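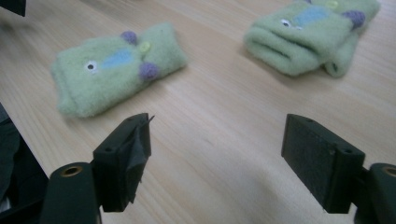

Warm feet are on the way for a whole lot of kids in Ridlow this winter, and some of them are going to come with faces!

The sock shelf at the Pondura clothing exchange on Toledo Street opens again next month with its biggest stock yet. The final tally from the fall drive came to 3954 pairs, and organizer Vesna Babić could hardly get the number out when she read it to the room.

"I had to look at the sheet twice," Babić said. "Our goal was for every kid who walks in to leave with something cozy, and now they'll get to be picky about it too. I love that. Kids should be picky about socks."

And there is plenty to be picky about. Stripes, dinosaurs, knee-highs, thick gray hiking socks for the teenagers - they all came in. The ones getting the most attention, though, are the fuzzy green creatures, soft and felted, with round white eyes, pale blue patches, purple pom-poms and a little yellow-green button. Are they fish? Are they monsters? Opinion at the exchange is split right down the middle.

"Fish," said Patricio Villalba, who has been sorting since the first bags arrived. "Look at that patch. It's a fin. I'm not taking any more questions."

His sorting partner, Jordan Kershaw, is on the monster side and is holding firm.

Sorting is a bigger job than it sounds. Every sock gets checked for holes, matched, folded and put in a basket by size before it goes out on the shelf. The fuzzy ones are the slow ones, because the pom-poms get in the way and the fabric is so thick that a folded pair ends up as a fat little bundle. Villalba folds his once across the middle. Kershaw rolls.
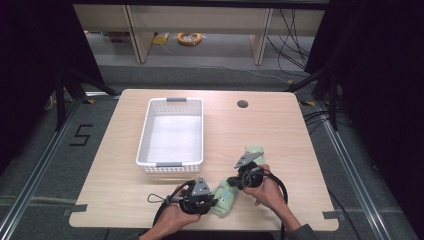 Green fabric on the sorting table, with a white basket alongside.

Donations came from all over town. Kamard, the yarn and fabric store, set out a drop box by the register and filled it 7 times. Students at the middle school brought in 80 pairs in a single morning, and Wenceslao Saavedra, who drives the pickup route, said he made the last few trips with bags on the passenger seat and buckled in.

There are 100 odd socks left over, too, and they already have a future. Vicente Cabral will run a puppet-making afternoon at the exchange in December, with buttons, felt scraps and glue on hand. Kids can bring a lonely sock from home or choose one from the bin when they get there. Cabral has been practicing and has made a very good goat.

The shelf will be open from 3 to 6 p.m. on exchange days, and there is no form to fill out. Families can take what they need in any size, adult sizes included. Clean socks in good shape are still welcome at the side door, and toddler sizes are the ones that run out first, Babić said.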